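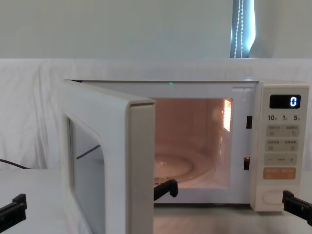 *Fig. 1. Microwave oven, door open, interior lamp lit.*

## Week 6: Where does a genre name come from?

Read before Friday: the Ljungberg chapter and the two label newsletters in the packet. Skip the Disero interview if you're short on time. It repeats the newsletter almost word for word, and that should bother you.

The usual story about "cold hum" goes like this. Ivar Engström pressed 206 copies of a drone record at home, gave it away at a warehouse night, and a scene grew up around it. The story is in every reissue booklet. I have my doubts, and by the end of the hour I'd like you to have some too.

**What we can check**

- The Zondska label catalog lists the record. It gives no pressing number.
- The number 206 first shows up in a mail-order blurb written by Charalambos Sotiropoulos, who was selling the reissue.
- Ottar Ljungberg repeats it without a footnote. Everyone after him cites Ljungberg.

One seller's claim, quoted six times, is still one seller's claim. A small number also makes a record worth more, so ask who gains from it.

**The sound itself**

Writers call the style "machine music" and leave it there. Listen to side A of the Ferker tape with the booklet closed. Most of what you hear is a steady low tone, a second tone slightly off from it, and slow beating between the two. If the tones sit at 107 Hz and 109 Hz, you get two beats per second. No factory needed. Two cheap oscillators will do it.

The liner notes say the tones were "taken from the electrical soul of the kitchen." Maybe. Mains hum in Europe is 50 Hz and its multiples, and 107 isn't one of them. Tape speed could be off by enough to explain it, but then somebody should show us a second recording from the same deck.
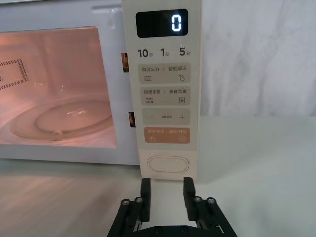
*Fig. 2. Microwave oven from the front, turntable inside.*

**Was there a scene?**

Iddrisu Dankwa went through 39 flyers from those years and found the term "cold hum" on one of them. The rest say noise, ambient, or nothing. Man-lok Tai answers that fans don't need a word to share a taste. Fair enough, but then the word can't be used as proof that they did.

**For discussion**

1. Mok's box set runs to 770 minutes. Does size make a style look more settled than it was?
2. Pick one claim from the booklet and trace it back as far as you can. Bring the source, even if it's dull.

Response papers: one page, no album reviews.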